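Teaching the thing that's coming for the folding table

I have folded other people's sheets, scrubs, chef pants and hockey socks for most of my adult life, and I have opinions about it. So when management at Pindberg told us last winter that part of the crew would be spending their shifts folding with grippers in their hands so a robot could learn how it's done, you can imagine the mood in the lunchroom. Somebody wrote "train your replacement, free coffee" on the whiteboard and it stayed up for two weeks.

I was one of the first to put my hand up. I'd love to say it was curiosity, and it was a bit, but mostly my wrists were sore and the work was sitting-down work for part of the day. I'm going to try to say what I think about it now, several months in, because everything I read on the subject is written either by people selling the machines or by people who have never had to fold a fitted sheet for money.

How it works, if you haven't done it

You hold a gripper in each hand. They've got a pistol handle and a trigger, and you squeeze to close the jaws. There's a camera on the thing that records what it sees while you work. Then you fold. That's the whole job. You pick a garment up, you find the corners, you fold it, you put it down, and you do it again with the next one. The recordings go off to the engineers, and the engineers feed them to a machine, and some months later the machine is supposed to be able to fold.

My first morning on them I couldn't get a tea towel in half. I mean it. Twenty years of folding and I was chasing a tea towel across a table like a toddler with chopsticks. You don't realize how much of folding happens in the fingertips until the fingertips are gone. I know by touch if I've got one layer or two. I know a hem before I see it. With the grippers I had to look for everything, and I had to look hard, and I went home with a headache and told my husband I was quitting.

I didn't quit. By the second week I'd stopped snatching at things. Finbarr Hennessy, who'd been on presses for years and had never been much of a folder, picked it up faster than any of us, and I was pretty sour about that for a while. He said he had no good habits to get rid of.

We worked in twos on the bigger pieces, the same as you would with a double sheet at home, one at each end. Dark cloth was the worst of it. Navy cloth, every fold line disappears, and you end up guessing where the edge has got to.

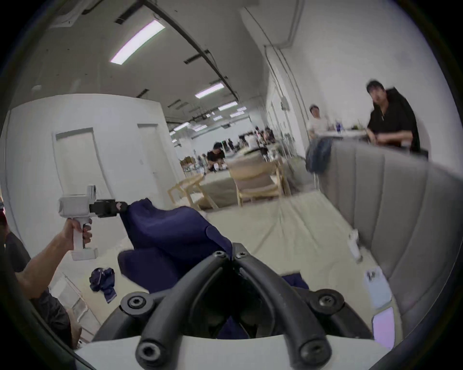

What the foreman used to know

The part I didn't see coming was how much talking it would take. In the old setup, if I did something a particular way, that was between me and the stack. Now there was an engineer called Eoin Duggan sitting across from me asking why. Why did you give it a shake first? Why did you turn it around before the second fold? Why that corner?

Half the time I had no idea. I'd have to do it again slowly to find out. The shake gets the sleeves out from inside the body. The turn is so the thick side lands at the back of the shelf and the pile doesn't lean. I learned the turn from Deirdre Nic Aodha when I was brand new, and she learned it at Viltano back when that was still open, and neither of us ever wrote it down because who would? It was just how you did it if you didn't want to pick up a whole stack off the floor.

And I'll admit I liked being asked. I liked it a lot! I've worked in laundries under six different managers and not one of them ever wanted to know how I folded a thing, only how many. Then a fellow half my age comes along with a notebook and treats it like a trade. It went to my head a little. I started having views on collars.

But here's where I get stuck. The knowing was the only thing I had that the company couldn't just order more of. When Deirdre was off for her hip, the shift ran badly, and everybody up to the front office felt it, and when she came back she got the schedule she wanted. That was her bargaining power, right there, in her hands. Once it's in a file somewhere it belongs to whoever owns the file. We signed a form about the recordings on the first day. I read it, which I think puts me in a minority, and it said they could use them for pretty much anything, for as long as they liked. We got a bump in the hourly rate for the gripper shifts. There was nothing in there for afterwards.

I asked about that at a staff meeting. I said, if what I'm doing today is still folding shirts in ten years, shouldn't I get something for it in ten years? I got a very nice answer that I couldn't repeat to you five minutes later.

The count on the wall

There's also the number. Every recorded fold gets counted, and the total goes up on a screen near the time clock. The week I'm writing this, my own count went past 3,716, and I know that off by heart, which tells you what a number on a wall does to a person. I never counted a fold in my life before this. I'd count carts, maybe.

At first it was a bit of fun. Then I caught myself picking the easy stuff out of the bin, the hand towels and the pillowcases, and leaving the overalls for the next person. The next person noticed (it was Finbarr, and he let me know). Eoin noticed too, and to his credit he had the ranking taken down, so now you only see your own. He said easy towels weren't much use to them anyway. They wanted the awkward ones, and they wanted the botched ones as well, where you lose the corner and have to go back for it. So a slow, ugly fold that you rescue is worth more to the machine than a quick clean one. I've been trying to explain that to my supervisor ever since, and he still asks why we're slow.

I think this is the thing people should be arguing about when automation comes into a workplace, much more than if the robot's any good. Who's looking at the count, and what do they think it means? A number that's handy for an engineer turns into a stick the minute it's sitting on a manager's desk. The machine didn't do that. We did that to each other in under a month.

So are the jobs going?

Some are. I'm not going to be cute about it. Murdo Rennie from our union local has been out to other plants, and he told us straight that at Kidbridge they put in a folding line for flat goods and didn't replace the people who retired. No layoffs, and fewer people. If you're already in the door you might never feel it. If you're nineteen and looking for a first job that doesn't ask for a diploma, you'll feel it plenty, and you won't have been at any of the meetings.

That's what bothers me most these days. My first job in a laundry was terrible and I was terrible at it, and I got to be terrible for months next to people who were good. That's how Deirdre's turn got to me. If the entry-level work goes to the machine, I don't know where the next person learns to be any good at the hard stuff, the beaded wedding dress, the curtains that weigh more than I do. You can't start there.

On the other hand – and I've gone back and forth on this with my sister, who thinks I've been brainwashed – I wouldn't wish the flat goods on anyone. I've got two friends from my early years who can't open a jar. If a machine takes the thousandth pillowcase of the day, good, it can have it. I'd like the person who used to do it to get something out of that besides a handshake, that's all. Shorter shifts for the same money would be a start. I said so to Corrado Sorrentino, who runs our side of the building, and he laughed, though he didn't laugh for very long and he did write it down.

What I'd ask for, if they asked

If your workplace is about to do this, ask to see the form before the day you're meant to sign it. Get the local in the room early. Ask who sees your numbers and get the answer on paper. Ask for the new people to be put on the gripper shifts alongside the old hands, because I've watched a young fellow from the Tetteh agency learn more about folding in one week of being quizzed by an engineer than I learned in my first year.

And ask for breaks. The grippers get heavy, and your shoulders will tell you all about it by three in the afternoon. We started with one break in the morning and had to fight for a second, which was silly, as the folds at the end of a long stretch were so sloppy that Eoin couldn't use half of them.

I've got another block of gripper shifts coming up and I've said yes to them. Fitted sheets this time. Deirdre has offered to come in and show Eoin how it's done, and she wants her name on it.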